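Tidying with tubs and bins: a few things I have learned

I have been sorting out the back room and the garage since May, and as several of you asked how I go about it, I thought I would put it all in one place with a cup of tea beside me. It is mostly about bins, I'm afraid. I do like a good bin.

Start with what you have to store and leave the shopping until afterwards. I know how tempting it is to come home with a stack of matching tubs (I did it myself when the Follmont shop had its clearance, and 7 of them sat in the hall for weeks), but you end up cramming the wrong things into the wrong shapes. Make your heaps on the floor first, then measure the biggest heap and the shelf it is going on. Measure the shelf at the back as well as the front. Ours in Hemgate is narrower at the back, thanks to a pipe.

Lids are lovely for anything that goes up in the loft and a perfect nuisance for anything you want every day. Garden gloves, string, dog towels and so on all live in open bins here, and they do get put back, which they never did when there was a lid to wrestle with.

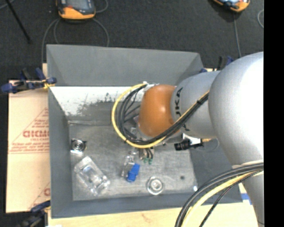 Open bins do need a bit of looking after, and the insides are usually what gets forgotten. Once a season I tip mine out on an old sheet, brush the corners with a dry paintbrush and then wipe round with warm water and a drop of washing-up liquid. Go gently with anything gritty, as scouring powder will dull plastic and scratch metal before you have finished the first side. A grey bin is a forgiving thing to own, but even so you can get a pale scuffed strip with dark specks along the far wall and a floor that is all scratches and streaks, and that sort of wear is nothing to fret over if the bin is otherwise sound. Try a damp cloth with a little bicarbonate of soda on the specks, rub in small circles, rinse, and whatever is left I would simply live with. An offcut of old carpet or a bit of rubber matting in the bottom saves the floor from getting any worse, and it stops tins and jars clattering about too.

Sloping sides are worth a thought when you are choosing. They make it easier to get your hand down to the bottom, and empty ones will often sit inside each other, but you do lose room at the base. Square things such as shoe boxes want straight sides. Balls of wool, bulbs and odd trainers don't mind either way.

For labels I use the Botby tie-on sort, the brown card ones with the reinforced hole. Sticky labels peel in a cold garage and leave a horrid mark. Write on both sides in pencil, and then you can rub it out when the bin changes its job, as they all do in the end.

And keep one bin empty! It sounds wasteful, but it is where everything goes when visitors are coming up the path, and you can sort it out properly once they have gone home - or the week after, in my case.

Next time, the cupboard under the stairs, if I can get the door open.

Posted 9 September 2019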